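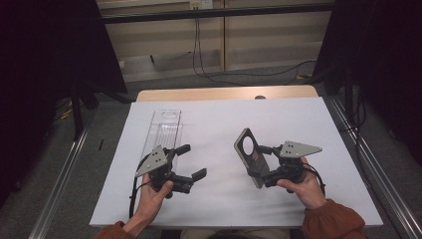
Moved from assembly bench to "demonstrator" - is it normal to feel a bit lost?

Posted by benchmouse, April 2021

Hello all, long-time reader and first-time poster, so please forgive the length. I've worked at Rantala for 11 years, mostly fitting small parts into housings by hand, and I was good at it. In February they asked five of us to move over to the new Trillance cell, where we do the same sort of jobs but holding a gripper in each hand, so that the robots can be taught from how we do it. Pick up a plate, turn it, set it in a tray, start again. The people are lovely and the pay is the same, but I go home feeling oddly clumsy, and my thumbs ache from pressing. My old bench has gone to someone on the night shift. I suppose I have two worries. Does the aching settle down? And has anyone come out the other side of this with a job they still like? My supervisor is kind but only says "we'll see how it goes", and I never know what to do with that.

tealady_north

Oh love, yes, it is quite normal, and I'm glad you wrote. We went through much the same at Privton when the packing line changed over, and I felt like a beginner again at fifty-three, which I did not enjoy one bit!

On the thumbs, please tell someone now and don't wait for it to get bad. We were swapping tasks every two hours and it was too long for me, so they let me change over sooner and it made a world of difference. Ask whether the cables can be moved as well if they tug at your wrists. I spent weeks fighting mine before a lad from maintenance re-routed them in the time it takes to drink a cup of tea.

As for the clumsiness, it went off gradually. You know how a part wants to sit from all those years of handling it, and you'll find that comes back once your hands get used to the extra reach. What I did miss was the chatting. At the old line we faced each other, and at the new stations you're looking down at your own table all day. We asked for our breaks to be put back together and they agreed, so do ask, the worst they can say is no.

The job itself: out of 17 of us, most stayed on in one role or another. I check the finished trays now and show new starters the ropes. Two took the chance to leave and were happy to. I won't pretend everybody liked how it was handled.

gravelpath

Get it in writing. Job title, grade, what happens when the teaching part is finished. "We'll see how it goes" isn't an answer.

oldfitter62

I agree with the above, though I'd go in gently. Ask for a sit-down and take a short list with you. I was at Erkska when they brought in arms for the press shop, and the ones who asked early got first pick of the training. Keep a little notebook too of what you do each day and anything that hurts. Good luck, and do come back and let us know how you get on.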